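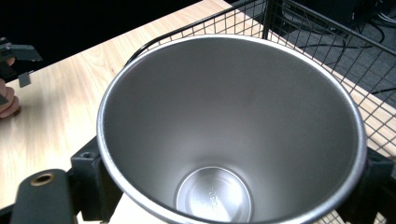 Policy drops the cup at the rim of the basket – more demos or different demos?

Asked by Elikem Kwofie in Student Projects

Our robotics club is doing a pick and place project for the Jordale student challenge. The task is to move a steel cup on a table into and out of a wire mesh basket. We collect demonstrations with two hand-held grippers, one per hand, and train on those. The robot side is a pair of arms the club built last year with the same jaws on the ends.

We have 70 demos so far, done by three people. In testing, the arm gets to the cup fine. It closes on it fine. Then, when it lifts the cup out of the basket, one of two things happens:

1. The bottom of the cup catches on the basket wall and the cup tilts out of the jaws.
2. It clears the wall but the cup slowly slides down while it moves.

When we hold the grippers ourselves we almost never drop it. I've read the Viltora notes on data collection and they mostly say to record more. Before we spend another two afternoons on it I would like to know if more of the same is going to help. The challenge is in December and we share the room, so table time is limited.

Things that might matter:
– We grip just below the rim, from the sides.
– Image size is small because our training machine is slow.
– The inside of the cup is shiny and the wrist cameras see a lot of glare.
– I trimmed the start and end of each demo by hand.

Thanks for any help.

2 answers

Signe Fogh

I help with a school team and we had nearly the same problem with a mug and a dish rack. I would not record more of the same yet.

Your first problem sounds like height. People lift only as high as they need to, and each person has a different idea of how high that is. The model ends up somewhere in the middle, and the middle is too low for some of the grasps. Go through your 70 demos and look at how far the bottom of the cup is above the basket wall when it crosses. If some of them skim it, take those out. We threw away 9 of ours and it made more difference than the next batch we recorded.

Then agree on one way of doing it. Straight up, stop for a moment, then across. It feels slow and silly when you do it but the arm copies it well.
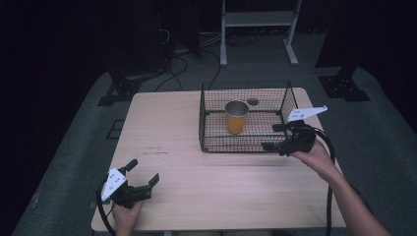 Also move the basket between demos. Not far, a hand's width in each direction, and turn it a bit. If it always sits at the same place on the table the model can learn the place and pay no attention to the basket, and then it goes wrong as soon as somebody bumps it. Same for where the cup stands inside. Put it near the corners too, those are the hard ones, and you will want to see whether your jaws even fit between the cup and the mesh there. If they don't, the demo should approach from another side.

The sliding is a separate thing, I think. Check that the jaw width you record is the width the robot really closes to. When you squeeze by hand you push a little harder than the recorded number says, and the robot just goes to the number. We subtract 2 mm from the closing command after a grasp. Test it with something soft first so you don't bend anything. A cup that gets narrower toward the bottom will work its way down if the grip is only barely tight, and the higher up you hold it the less room you have before the rim gets in the way.

I would leave the glare alone for now. If the arm finds the cup every time, the cameras are doing well enough.

Comments on this answer

Elikem Kwofie: I checked. Benedito's lifts are all high and mine are all low. 100 percent of the ones that skim the wall are mine, so that was not a fun evening. Do I need to redo them or just drop them?

Signe Fogh: Drop them, train, see what you have. Then record new ones with the lift you agreed on.

Benedito Bezerra: For the record I was told I was lifting it too high.

Ohemaa Sarpong

You could put rubber on the jaws. We used strips cut from a bike tube. Worked for us but ours was a plastic bottle so I don't know about steel. Put the same strips on the hand-held ones or the widths won't match.

Also watch your cables, if they pull on the gripper while you are recording it shows up in the motion. We clip ours to a sleeve.

Comments on this answer

Comfort Korletey: Second the cable thing. We found a small jerk in over half of our demos and it was the cable going tight at the far end of the reach.

Elikem Kwofie: Update – dropped the low ones, closed the jaws a bit more after the grasp, nothing new recorded. It still catches when the cup is right in the back corner. Sliding has stopped except when the arm moves fast. Will do a new batch with the basket moved around and post again. Has anyone tried slowing down playback only for the part over the wall?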